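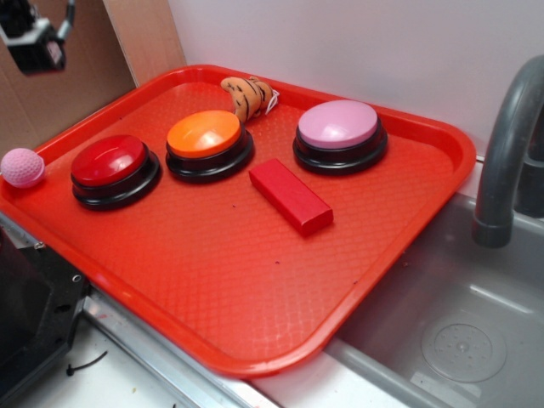 Caderno da oficina, 25 de janeiro de 2026. Bancada de ensaios acústicos, projeto Jukdale. Retomou-se a medição do nível de ruído de fundo na sala pequena, interrompida em setembro por falta de calibrador. O objetivo é fixar as condições em que o sinal sonoro de fim de turno pode ser ouvido sem esforço por quem trabalha junto à parede do corredor. Na discussão inicial, Charmaine Mofokeng insistiu em que o timbre pesa tanto quanto o nível, e propôs que os ouvintes respondam por botão, com uma cor para cada grau de audibilidade: vermelho, laranja e rosa-claro, como as cúpulas dos três botões de base preta pousados no tabuleiro. A proposta foi aceite. O vermelho corresponderá a «não ouvido», o laranja a «duvidoso», o rosa a «ouvido com clareza».

Sinais de ensaio: tons puros de 505 Hz, 2.000 Hz e 3.000 Hz, gerados pela unidade Kang. Duração de cada tom: quatro segundos, com pausa de seis. O tom mais grave provoca ressonância no painel da porta, audível a partir do segundo ponto de medição. Shahzad Dogar colocou uma tira de feltro na folga inferior e a ressonância diminuiu, embora não tenha desaparecido. Fica por verificar a dobradiça de cima.

O sonómetro foi verificado antes da primeira série e novamente no fim, sem desvio a registar. Ventilação desligada em todas as séries, exceto na terceira, que deve ser excluída do tratamento. Lanying Su anotou nessa série a passagem de um veículo pesado no pátio.

Foram validadas 99 leituras. Os valores em bruto encontram-se na pasta Garngate, separados por frequência. Pede-se aos colegas que não alterem os nomes dos ficheiros, dado que a folha de cálculo os lê diretamente.

Pendente:
Confirmar com a Ukent o prazo de entrega do segundo altifalante.
Repetir a terceira série.
Cuiping Lu prepara a ficha de consentimento dos ouvintes; revisão a cargo de Jinfeng Ren.
Medir de novo a distância entre o altifalante e o ponto quatro, cuja marca no chão está quase apagada.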